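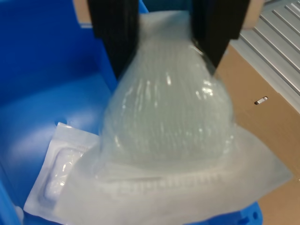

Vestbridge Editions announces a new poetry booklet, out in October

Well, it's finished! I've been setting type in the back room at Vestbridge since spring, and I'm very happy to say that Etham, our new letterpress booklet of short poems, goes on sale in October.

It's a small thing (6 x 4 inches, sewn by hand, gray wrappers with a blue line drawing on the front) and it holds work by six poets, each of whom was asked for a poem you could read while a kettle boils. Most of them stuck to it. One sent two poems and I couldn't pick, so both are in, facing each other across the middle fold.

We printed 700 copies. The paper came from Solheim, the mill we used for our last pamphlet, and I love how it takes the ink, even if it made the first run of the title page a nightmare. I reset that page in a larger size and I think it looks better for it. The text is in an old face I bought years ago with half the commas missing, so if you spot a poem that's light on punctuation, you can blame me and not the poet.

Zindier Books will be selling Etham over the counter and by mail. They're also hosting a reading at 6 in the evening during launch week, with four of the poets and a table of our older cards and folded sheets, a few of which I thought were long gone until I cleaned out the flat files. Come early if you want a chair!

Review copies are ready now, and so are scans of the wrappers for anyone writing a piece. Libraries and shops can order through Zindier on the usual terms. Write to the press desk at Vestbridge Editions and I'll get back to you, usually in the evening once the press is cleaned up.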